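Chapter 5
Paying for Goods: Cash, Credit and Trust

Learning aims
By the end of this chapter you should be able to:
explain the difference between a cash sale and a credit sale
read a simple supplier's invoice and a statement of account
say what is meant by a credit period and a credit limit
describe what a small business can do when a customer pays late

Key terms
invoice, credit note, statement, credit period, credit limit, trade discount, bad debt

5.1 Why businesses sell on credit

When you buy a loaf of bread you pay for it before you leave the shop. The sale and the payment happen at the same moment, and neither side has to remember anything afterwards. This is a cash sale, even if you pay by card.

Most trade between businesses works differently. The goods are delivered first and the money follows later, often after 14 days or at the end of the next month. The seller has given the buyer credit. Until the bill is paid, the buyer is a debtor of the seller and the seller is a creditor of the buyer.

Credit helps the buyer, who may be able to sell the goods on before having to pay for them. It also helps the seller, because a buyer who can order without finding the cash first will usually order more. The cost to the seller is the wait, and the risk that the money never arrives.

Case study: Tramine Stationers

Renu Jaiswal opened Tramine Stationers with her own savings. For the first year she sold only to people who walked in, and she paid her wholesaler, Tillix, in full with every order. Tillix would not give credit to a new shop.

After a year Tillix offered her an account with a credit period of 14 days. She could now put envelopes and exercise books on the shelf and pay for some of them out of the takings. In the same month a local school asked whether it could be invoiced for its orders. Renu agreed. Tramine was now both a debtor and a creditor.

The trouble came in March. The school had taken 128 boxes of paper and did not pay until well after the date on the invoice. The payment to Tillix fell due in the meantime, and Renu had to use the money she had put aside for rent. The shop was making a profit, but it was short of cash. You will meet this difference again in Chapter 13.

Think about it
Should Renu have refused the school's order?
What could she have asked for before delivering such a large amount?
Why might Tillix have waited a year before offering her an account?

5.2 Setting the terms

Terms of sale should be agreed in writing before the first delivery. At the least they should state the credit period, the credit limit and who pays for carriage. The credit limit is the most that a customer may owe at any one time. If a new order would take the customer over the limit, the seller can ask for part of the debt to be cleared first.

Some sellers ask for a reference from another supplier. Others start with a low limit and raise it once a few invoices have been paid on time.
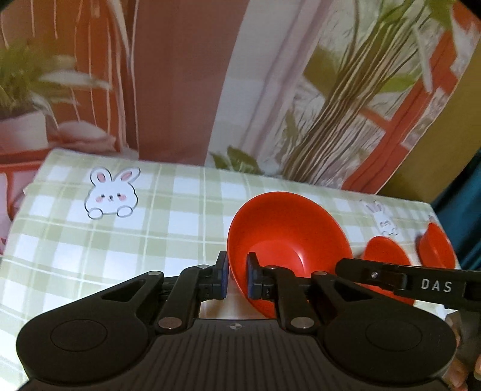

5.3 Reading an invoice

An invoice is a request for payment. It shows the names of buyer and seller, the invoice number, the date, the quantity and price of each item, any trade discount, and the total due. The credit period normally runs from the date of the invoice, so a buyer should check that date as well as the total.

If goods are returned or the price was wrong, the seller sends a credit note, which reduces the amount owed. At the end of the month a statement lists the invoices, credit notes and payments on the account, with the balance still to be paid.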